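3.2 The claim that small prints hide stains

Sellers of table linen have long told buyers that a small printed pattern hides marks better than a plain cloth does. The claim appears in household manuals, in store catalogs and, more recently, in academic work on how families choose textiles for the kitchen. We have found it repeated far more often than tested. Most of the writing we reviewed cites an earlier source, and when that source is traced it usually turns out to be advice from a shop.

The best known attempt to put the idea on firmer ground is the Domby survey, which mailed a questionnaire to 3,716 households and received 2,723 replies. Those are respectable returns for a survey about tablecloths. The trouble lies in what was asked. Respondents were invited to say whether they agreed that "a patterned cloth stays looking clean longer," and a majority did. Paiva's summary treats this as evidence about cloth. We read it as evidence about what people have been told about cloth, or at best about what they believe when they are standing at the sink with one in their hands. A household that already thinks prints hide stains will buy prints, wash them less often, and report that they look fine.

The category of "small print" is also looser than the literature admits. The survey used it for checks, dots, sprigs and trailing vines alike, on grounds that ran from white to navy. Figure 1 gives one member of the group, with thin gray-green vines and small brown flowers set on a pale ground. 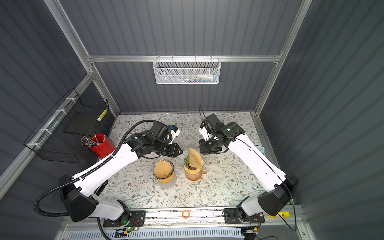

Figure 1. Small vine-and-flower print on a pale ground.

A print of this kind leaves a good deal of pale ground showing between the stems. It is hard to see why a splash of coffee landing on that ground would be any less visible than the same splash on a plain cream cloth. If it falls across a brown flower, perhaps some of it is lost. But the benefit, if there is one, depends on where the spill lands and how large it is compared with the motif, and neither was recorded in any of the studies we read.

Adelino Paiva has offered the most careful defense of the claim. He argues that a viewer looking at a pattern expects variation, and so is slower to notice an irregular patch. This is reasonable as far as it goes. Work on visual search does support the general idea that clutter slows people down. Our objection is that people at home are seldom searching. They notice a stain when they set down a plate, or when a guest does, and they notice it from close up. A laboratory delay measured in fractions of a second tells us little about whether a family feels the need to change the cloth before supper.

Paiva's own trial compared two cloths, sold under the names Miranda and Ona. Miranda was a leafy print and Ona was plain. Viewers were shown each cloth with a set of prepared marks and asked to rate how clean it looked. Miranda scored better. We have three reservations.

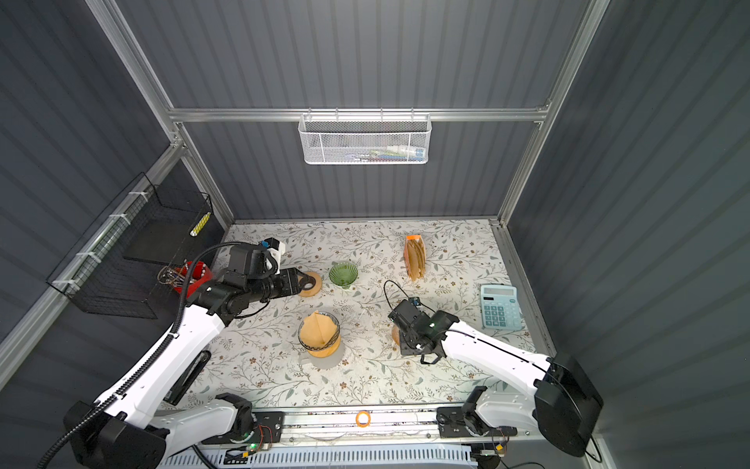 The first is that the cloths differed in more than pattern. Miranda had a coated surface and Ona did not, so a liquid mark would bead on one and soak into the other. Any difference in the ratings could come from the coating alone. Paiva mentions this in a note and moves on, which seems to us too quick. The same confusion runs through the Domby replies, where people who owned wipeable cloths were far more likely to own printed ones - plain coated cloths being rather hard to find in the stores that served the area.

The second is that the marks were chosen by the experimenter. They were small, brown and evenly spaced, which is to say that they looked a lot like the pattern. We would expect beet juice, mustard or candle wax to give a different result. Grease, the complaint that comes up most in the open comments of the survey, was left out entirely. Grease darkens a fabric without adding much color, and it shows up by the way the cloth catches the light. A printed vine does nothing about that.

The third concerns the word "clean" itself. Asked whether a cloth looks clean, some people judge the stains and others judge the general impression. A busy surface may strike one viewer as cheerful and another as grubby before anything has been spilled on it. Older respondents in Zitstead, interviewed the following April, made this point without prompting. Several said that they kept plain white for company because a guest could see that it was fresh. On this view a cloth that hides its marks is a cloth that cannot be trusted, and the supposed advantage becomes a fault. 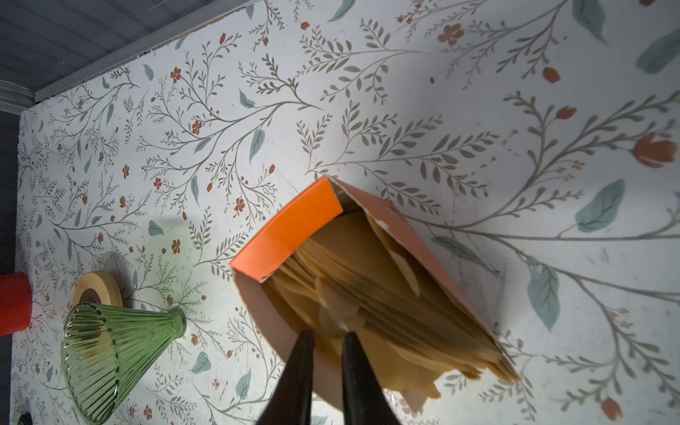 None of this shows that the claim is false. It may well hold for certain marks on certain prints, seen from across a room. A dense pattern in mixed dark tones probably does hide gravy. What we doubt is the step from that modest statement to the general rule found in the literature, and from the general rule to the explanations built on top of it. Domby's report, for example, accounts for the spread of printed cloths in working kitchens almost entirely by their power to disguise wear. Price gets one paragraph. The simple possibility that people liked flowers gets none.

A fairer test would hold the fabric and finish constant and change only the print. It would use ordinary spills, including grease, and would let them fall where they fall. Ratings should be taken at table distance, in household light, and again after washing, when faded residue is most likely to sit unnoticed among the stems. Until something of this sort has been done, we treat the stain-hiding account as a sales argument of unknown merit, and we leave it out of the model of purchase choice set out in the next section.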